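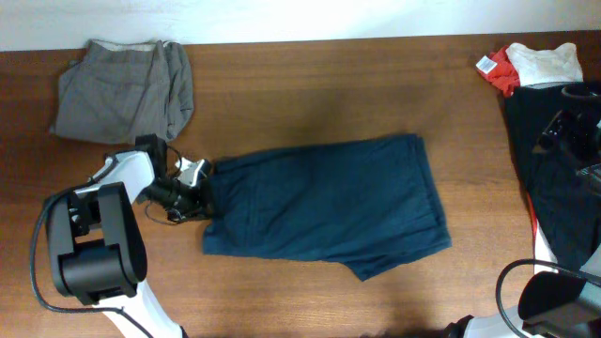
CUADERNO DE TALLER / Incidencias / celda de plegado

Septiembre, 16:40. Apunto rápido antes de que se me olvide el orden.

Fallo: la pinza izquierda no suelta. Da la orden de abrir, el controlador dice "abierta" y el brazo se va para arriba con la tela todavía cogida. Arrastra la prenda, deshace el pliegue y encima el planificador sigue tan tranquilo porque para él ya está soltado. Error 511 en el log, pero sale tarde, cuando el brazo ya se ha movido.

Con la tela fina pasa poco. Con el pantalón corto oscuro pasa mucho más, la cintura hace bulto y se queda enganchada. Sospecho de las puntas, no del motor. O de las dos cosas.

Tanda de esta tarde: 11 ciclos, 4 con arrastre. Mismo programa que la semana pasada (plantilla Dustley, sin tocar). La semana pasada ninguno, pero claro, se probó casi todo con camisetas.

Detalle que me mosquea: cuando la prenda queda pegada a la gris, el arrastre se lleva las dos. Hay que separar más los puntos de apilado, ahora mismo el margen entre zona de pila y zona de plegado es ridículo.

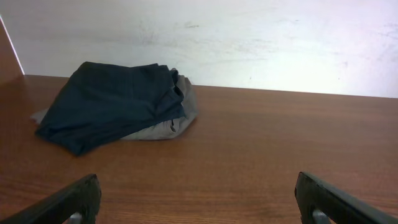 Cámara de muñeca, dedos abiertos. Azul encima de la gris.

Lo que he mirado:
- Corriente del motor de la pinza al abrir: sube, se queda arriba y baja. Normal tendría que ser un pico corto. Algo roza.
- Encoder: el valor final es 1983 en los ciclos malos. Es el mismo siempre, o sea que hay un tope o el cero está corrido. En los buenos no lo apunté, mal hecho, repetir.
- Cable de la muñeca izq.: hace un bucle por debajo. Lo moví a mano con el brazo parado y no noté tirón, pero con la muñeca girada del todo no lo he probado. PENDIENTE.
- Puntas: almohadilla con pelusa. Limpiada con alcohol. Falta ver si cambia algo.

Seguridad, esto va aparte y va en serio: en uno de los ciclos malos metí la mano para soltar la tela con el brazo en pausa. En pausa, no en parada. El controlador Teron en pausa mantiene par y si alguien le da a reanudar sigue desde donde estaba. No pasó nada pero es justo lo que no hay que hacer. A partir de ahora: seta pulsada, esperar a que caiga la habilitación, y entonces manos. El aviso de la pantalla no vale como comprobacion.

Y otra cosa, el brazo derecho no se entera de que el izquierdo está en fallo. Cada uno con su lógica. Si el izquierdo da 511 el derecho tendría que pararse también y ahora no hay nada que lo haga. Lo dejo escrito en la lista de Barnell, prioridad alta.

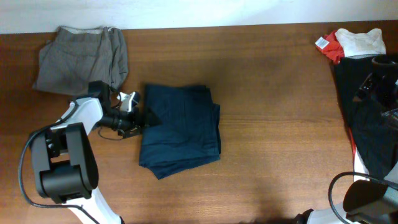 Azul plegada, con un pico suelto en el borde de abajo. Pinza izquierda junto al canto.

Ese pico suelto es lo que busco en los registros: si el último pliegue acaba torcido, miro la corriente de ese ciclo. No siempre coincide con el 511, así que no me fío todavía de usarlo como criterio.

Arreglo provisional (feo): tras abrir, espera de medio segundo, subida de un par de centimetros a velocidad mínima y lectura de corriente antes del movimiento largo. Si está alta, parar y pedir operador. Nada de reintentar solo, que el reintento automatico fue lo que acabó tirando de todo la otra vez.

También he apagado el modo rápido en los dos brazos. Que nadie lo vuelva a poner sin mirar esta página. 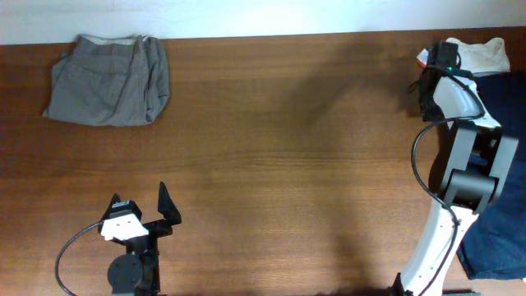
Para el siguiente turno: la gris se queda donde está, arriba a la izquierda, y las de la derecha no las toquéis hasta que repita la tanda, quiero las mismas posiciones. Recalibrar el cero de la pinza izq. en frío, apuntar el encoder abierto y cerrado, y comparar con la derecha, que de momento no ha dado guerra.

Si después de recalibrar sigue en 1983, desmontar dedos y mirar la guía. Hay juego de repuesto en el cajón de Chege, pero ojo que son del modelo anterior y los tornillos no son los mismos.

18:05. Segunda prueba con las puntas limpias, dos ciclos nada más. Uno bien, otro con la corriente alta y parada correcta. La parada nueva funciona, la causa sigue sin aparecer. Celda en seta y cartel puesto.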